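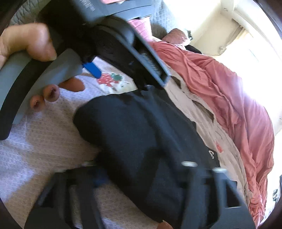
Cama com roupa de cama e peças de vestuário.

Colcha acolchoada Clanura 891
Fabricante: Peltcombe
Linha: Clanura, têxteis de quarto
Ficha atualizada em 3 de junho de 2024

Descrição
Colcha de cama para uso em meia-estação ou como camada superior sobre edredão. O acolchoado é feito à máquina, com ponto contínuo que fixa as duas faces ao enchimento e limita a deslocação das fibras durante a lavagem. A face e o avesso são do mesmo tecido; a colcha pode ser usada dos dois lados, embora a etiqueta fique cosida no avesso.

Composição
Face e avesso: 60% algodão, 40% poliéster
Enchimento: fibra de poliéster cardada
Debrum: mesmo tecido da face, cortado em viés
Linha de costura: poliéster

O tecido é fornecido pela Ozoliņš já tingido e pré-encolhido. Entre lotes pode haver ligeira diferença de tom. Para quartos com duas camas, recomenda-se encomendar as duas colchas no mesmo pedido.

Resistência
Ensaio interno de fricção: até 3000 ciclos sem rotura do fio de superfície. O ensaio é feito sobre tecido plano, antes do acolchoamento, e não abrange o debrum. Fechos, botões metálicos e velcro não entram no ensaio – podem puxar o fio nas zonas de costura.

Solidez da cor
Nos tons claros, o contacto prolongado com peças escuras novas pode transferir corante, sobretudo se houver humidade. Lavar essas peças em separado antes de as pousar sobre a colcha. Manchas de transferência tratam-se a frio, sem lixívia. 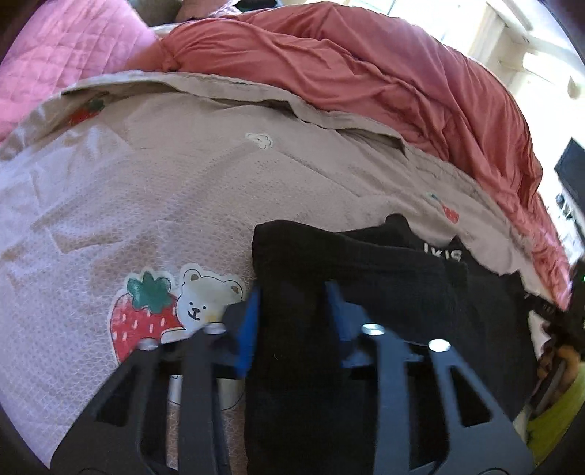
Lavagem e secagem
Lavar na máquina em ciclo delicado, com centrifugação reduzida. A colcha deve ocupar no máximo dois terços do tambor. Não usar amaciador. Secar na horizontal ou em dois estendais paralelos. Secador apenas em programa de baixa temperatura. Não engomar sobre o acolchoado.

Acessórios compatíveis
Fronha Clanura com o mesmo ponto
Saco de arrumação Sanska, em algodão cru – vendido à parte

Encomendas e amostras
Amostras de tecido mediante pedido. A reposição dos tons claros está prevista para outubro. Contacto técnico: Iveta Šimek, Peltcombe.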